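Notas do orador: padrões xadrez em tecido estampado

Diapositivo 5. Repetição
Definir o módulo: menor área que se repete. No catálogo Tivedar, 172 mm de largura. Dar tempo à tabela.

Diapositivo 6. Xadrez em painéis
Cruzamento de faixas horizontais e verticais; nos painéis laterais, o xadrez surge em diagonal.

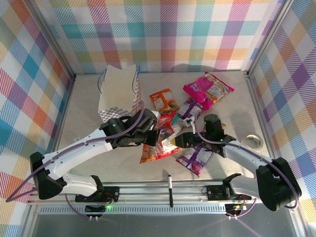
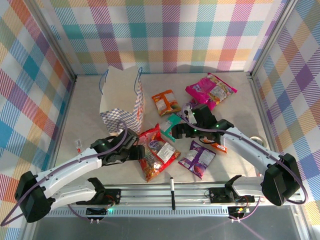 Diapositivo 7. Tolerâncias
Desvio medido a cada 200 mm. Lote Caltari 156: repetir o ensaio em agosto. Passar à amostra Haddad.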